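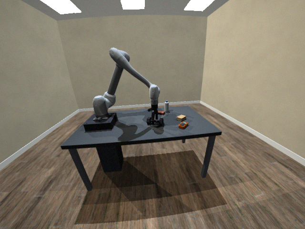
What is Matance, in one breath?

Matance is a motion planning and control toolkit for tabletop robot arms. You give it a scene, a goal and an arm model, and it works out a path, smooths the path, and streams joint commands to either a simulator or a real controller. The code is mostly C++ with a Python layer on top, and the Python layer is what most people ever touch.

Who writes it?

I do the planner and this page (hi, I'm Milagros Sotelo). Engelbert Stöckli does the controller side and is the reason the timing code is any good. Tamunoemi Dauda maintains the perception bridge. A bunch of other folks send patches, and we're grateful for every one, even the ones that sit in review longer than they should. That's usually my fault.

Do I need a real arm to get started?

Nope! Please start in simulation. The default desk scene has one arm on a pedestal and a few small things to reach for, and it's plenty for learning the planner, the grasp code and the logging tools. I still do most of my own work in it. I only go over to the hardware when I've got something that I'd be embarrassed to see fail.

How do I run the desk scene?

Install the package, then type:

matance run desk --seed 70

The seed decides where the loose objects land. Leave it off and you get a new layout each time, which is great for testing and terrible for bug reports. If you write to us about a failure, put the seed in the first line. I will love you for it.

My arm goes to a strange pose before it does anything. Why?

That's the home pose from the arm config. The planner wants a known starting point, so the first thing it does is send the arm home. If home on your setup runs into a shelf or a monitor or whatever, edit home_joints in the config file and run matance check home. It'll tell you which links collide, by name.

The planner says "no path found" and there is obviously a path.

This is our most common question by a mile. Four things to look at, in the order I'd try them:

First, padding. We grow every obstacle a little before planning, and with small objects sitting close together the padding can close the gap between them. Turn it down for the group you're reaching into and leave it alone for the desk itself.

Second, the approach direction. Top-down grasps are the default, and if your goal has the wrist tilted a few degrees off vertical you may be asking for something the arm can't reach at that spot. Try matance reach, which colors the desk by what the wrist can get to.

Third, the object you're trying to pick up. If it's still in the scene as an obstacle at the moment you ask to touch it, the planner will very politely refuse. Use allow_contact with that object's name. Every one of us has lost an afternoon to this.

Fourth, time. The default budget is 125 milliseconds. That's fine for open desks and tight for crowded ones. Give it 376 if you can spare it and see whether the problem goes away. If it does, you didn't have a bug, you had a hard scene.

Why does the path wiggle?

Sampling planners wiggle. The raw path is a string of random-ish points joined up, and it looks like it. The smoother cleans most of that up, but it's off by default in the Python layer (a decision from long ago that I keep meaning to reverse). Set smooth=True. If it's still wobbly after that, look at the joint weights — the default treats all the joints the same, and you probably want the shoulder to cost more than the wrist.

The gripper closes and the object slides out or shoots across the desk. Is the physics broken?

Probably not broken, just badly fed. Simulated contact is touchy. Check the mass of the object first. People import a mesh and forget the mass, and then the solver is trying to squeeze something that weighs less than a potato chip. Then check friction on the finger pads, which is set separately from friction on the object. Then make the physics step smaller. If you've done all three and it still flies, send us the scene file, please, because I collect these.

And use a simple collision shape! A box is a box. You don't need a detailed mesh to pick one up, and a detailed mesh will give you dozens of little contacts that all disagree with each other. For bottles we use a cylinder and ignore the cap.

Can the perception bridge run on rendered images?

It can, and it's how Tamunoemi tests every release. The bridge doesn't care where the images come from as long as the camera settings match. What I'd warn you about is that a detector trained only on renders gets very confident about clean edges and crisp shadows, and real desks don't have those. Mix in light changes and some texture noise. There's a randomize block in the scene file with sane starting values.

One more thing on shadows. The arm's own shadow moves, and some segmentation models like to call it an object. If phantom objects pop up near the gripper and vanish when the arm goes home, that's what you're looking at. Turn on the self-filter, and then turn the lights down one at a time until you find the one causing it.

What control rate should I use?

Whatever your controller wants, and then test one step slower to see how much room you have. Engelbert would like me to say that a steady slow loop beats a fast loop that skips. He's right. Run matance jitter for a few minutes with everything else on your machine open the way you normally have it, browser included. The worst number matters more than the average.

I changed one line in my config and now everything is slow.

Was it collision_pairs? Setting that to "all" makes the checker test every link against every other link and every object. On the desk scene it took one user's plan from instant to go-make-coffee. Use "auto", which drops the pairs that can never touch. If you've edited the arm model, rebuild the list with matance pairs.

Can I record a run and play it back later?

Yep. Add --record and you'll get one file with joint states, commands, the planner's choices and the seed. Playback comes in two flavors. "replay" shows exactly what happened, and "rerun" feeds the same inputs through your current code so you can see what changed. Rerun is the one I use before every merge. Our nightly job reruns 195 saved plans and complains in the channel if any of them gets longer. Rahel Haslinger built that, and I can't imagine going back.

Does it work with two arms?

Sort of. You can load two arms and plan for one while the other counts as an obstacle. Planning for both at once works on the branch called nellcombe, but I wouldn't put it on anything you care about yet. It's slow, and the smoother sometimes swaps which arm gives way halfway through a move.

How do I move from simulation to hardware without breaking something?

Slowly. Set speed_scale to something tiny. Put the real desk in the config with real measurements, from a tape measure, and include the pedestal and anything standing behind the arm. Run the plan with the gripper empty. Keep a hand on the stop button. Then put one soft object out and try again.

The thing that bites people most is the tool length. If your real gripper is a bit longer than the model, every top-down grasp ends with the fingers pushing into the desk. Measure from the wrist flange to the fingertip with the fingers open and again with them closed, as on plenty of grippers those two numbers differ. Both go in the config.

Is there a graphical editor for scenes?

Not from us. Gion Kuster has a nice little one called Zilville that reads and writes our format, and I use it for anything with more than a couple of objects. It doesn't know about contact rules yet, so after you save from it, check that your allow_contact lines are still there.

What about ROS?

There's a bridge package. It passes joint states, trajectories and the scene. It does not pass grasp candidates, and the reason is just that we haven't agreed on a message for them. If you have opinions, the thread is open and could use some fresh ones.

Where do I report a bug?

The issue tracker. Tell us the version, the seed, the scene file and what you expected. A recording is even better — drag it right into the issue. If it's a crash, run once more with --verbose and paste the last screenful. You don't need to have a theory about the cause, and a short report today is more use to me than a perfect one next month.

When is the next release?

August, if the new collision checker behaves. The scene format changes a little in that one, and matance upgrade will convert your old files. Keep a copy of the originals anyway.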